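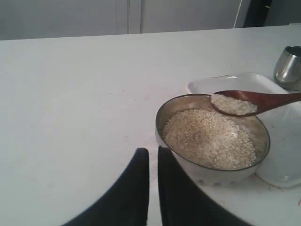 A planner that looks good on rice will look good on nothing else, Meriem Badawi wrote to us after the March preview, and she asked why anyone should trust a scooping demo. We think the complaint is fair. It shaped most of what is in this release, and a good part of what we left out.

Ahonen is today making Tastano 6 available, the latest version of its motion planning and perception software for small robot arms. The main change is a planner for loose material: grain, beans, dry feed. Earlier versions treated the contents of a bowl as a solid lump with a flat top. Tastano 6 keeps a rough height map of the surface and plans the spoon's path from that, including the tilt on the way out.

We are not calling this scooping solved. The height map goes stale the moment the spoon goes in, and the software doesn't rebuild it until the tool is clear. 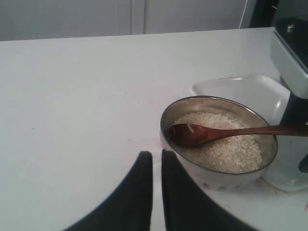
**By Hiyori Minami, Ahonen press desk**

**CORNISSIDE** — Our test log for this release holds 837 planned scoops. The planner refused 358 of them before the arm moved, mostly on collision checks between the spoon handle and whatever stood next to the bowl. Some of those refusals were right. Many were too cautious, and a person watching would have gone ahead.

"I'd like to see the refusals published next to the successes," said Essam Nasr, planning lead at Ahonen. "A success rate that leaves out the runs you never started is advertising." The full log ships with the software, refusals included.

Perception is the weaker half. Shiny metal still throws off the depth estimate near a rim, and pale grains on a pale table are hard to separate from scuffs and glare. The new grain mask helps under even light. We haven't tested it enough under anything else to make a claim. 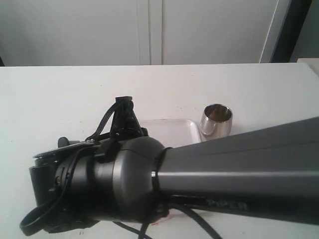 *A PiPER arm low over the worktable, with a tray and a metal cup behind it.*

Tooling has had less attention than users asked for. The replay viewer now shows the planned path and the recorded one together, and it can jump straight to the point where they part ways. It slows down badly on logs longer than 2,000 frames — split them first.

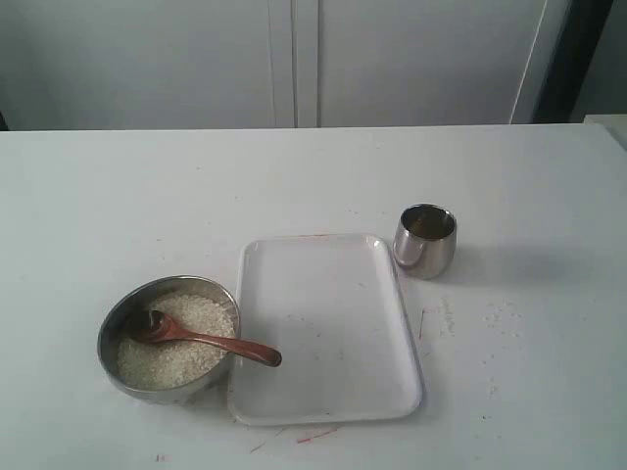

Spill detection stays marked experimental and is off by default. It can flag grains outside a container, but it can't tell which attempt put them there, and we would ask resellers not to suggest otherwise. Uletau, our calibration tool, is unchanged and still has to be run by hand after a camera is moved.

Tastano 6 is free to current license holders. Existing task files will load, though spoon and ladle profiles need to be measured again.

**Press contact:** Hiyori Minami, Ahonen, Cornisside. Requests for the test log in other formats go to the same desk.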